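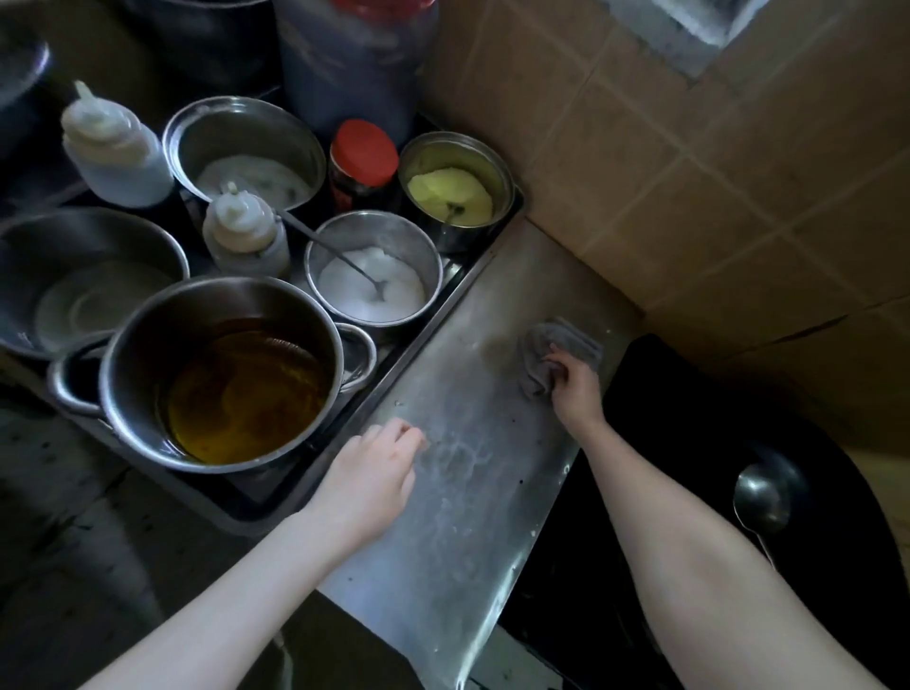
Local Business

Dotden, the fried snack counter on Pristton Street, will close its kitchen for two days in July 2024 for a deep clean and new floor drains. Owner Tin-yau Ho said the steel counters will still be wiped down by hand with a cloth, as they are between batches. The work will cost $2,940, and the landlord, Ghanem, is paying $2,000 of it. The shop sold 1,945 orders in April, its best month so far. Batter and frying oil will be made up fresh for the reopening.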